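4. セルの設置と保守

最終更新日:2018年7月17日

4.1 アームの固定と座標合わせ

本節では、カード包みを読取器の上へ運ぶ卓上セル(以下、Giltineセル)の設置手順と、運用中に行った保守および修理について述べる。制御ソフトウェアの構成は3章に示したとおりであり、ここでは機械側の作業に限って扱う。

アームの基部は机の手前側に取り付けた。締結には付属の固定具を用い、締め付け後に肩関節を左右の可動端まで低速で往復させ、基部の浮きがないことを指で触れて確かめた。浮きが認められた場合は固定具をいったん外し、接触面を拭いてから付け直す。締め増しだけで済ませた初期の設置では、翌日には手先の位置が読取器の中心からずれていた。

座標合わせは、読取器の上面に置いた治具の三つの点に指先を触れさせて行う。治具はStukskaの工作室で製作したもので、読取器を動かしたときは必ず再測定する。机の面は完全な平面とみなさず、読取器側と仕切り箱側で別々に高さを登録した。二つの高さの差は小さいが、包みを平置きの状態から拾い上げる動作では、この差が指先の接触圧にそのまま現れる。

4.2 ハンドの調整

ハンドは多指式で、包みの把持には指先でのつまみ動作を用いる。Cutex社製の指先パッドを貼り、貼り替えのたびに閉じ位置の零点を取り直した。零点の取得では、何も挟まない状態で指を閉じ、電流値が立ち上がる角度を読む。この角度を3回測り、中央の値を採用した。

包みは薄く、表面に印刷があるため、パッドが摩耗すると滑りより先に傾きが生じる。傾いた包みは読取器の面に対して斜めに提示され、読取りが遅れる。試験期間中に実施した提示動作113回のうち、初回で読取りが完了したのは82回であった。失敗した動作の記録を調べたところ、多くはパッド交換の直前に集中していた。このため、交換の基準を外観から動作回数に改め、79回を上限とした。

4.3 配線の取り回し

手首から出るケーブルは、アームの側面を回して机の手前側へ下ろす。余長が短いと手首の回転時に引かれ、長いと机上の物に触れる。現在の取り回しでは、手首を可動端まで回してもわずかにたるみが残る長さとしている。電源タップは机の端に置き、アームの動作範囲の外に収めた。

8月の点検に備え、コネクタの抜き差しの手順も定めた。作業者は最初に動作を停止し、次に電源を切り、関節が支えなしで下がらない姿勢になっていることを確かめてからコネクタに触れる。手順を逆にすると前腕が自重で下がり、指先が机に当たるおそれがある。試運転中に一度これが起き、人差し指側のリンクを交換した。交換に使った部品はChiuから取り寄せ、零点と座標の両方を取り直した。

4.4 動作確認

保守後の動作確認は、包みを指先でつまみ、読取器の直上で保持させた状態で行う。作業者はノートPCを前に机の奥側に座り、指先と読取器の位置関係を正面から見る。仕切り箱は段ボール製で、包みを差し込んでおける。確認時の配置を図4に示す。

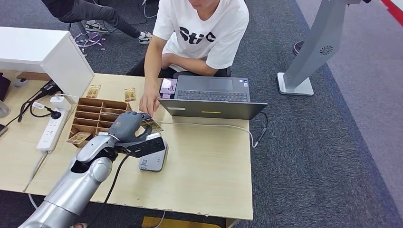
図4 Giltineセルの動作確認。ハンドがカード包みを読取器の直上に保持している。

Tien-fu Weiからは、高さの登録を二か所に分けるより、読取器そのものを机に固定して基準にしたほうが再測定の手間が減るのではないか、という指摘を受けた。固定した場合、読取器の交換時に治具を外す作業が増えるものの、日々のずれは抑えられるはずだという。この案は次の設置で試す予定であり、本稿の結果には含めていない。

保持の確認では、提示姿勢で停止させ、包みの下端が読取器の上面と平行に見えるかを作業者が判断する。平行でなければ手首の角度を補正し、補正量を保守記録に書き込む。補正を続けて二度要したときは、パッドの状態にかかわらず零点の取得からやり直すこととした。記録用紙には作業者名、パッドの貼り替え後の動作回数、補正量の欄を設けている。

このページの内容は、閲覧環境の改善のためCookieを使用しています。[同意する] [設定]
シェア 3 コメント 1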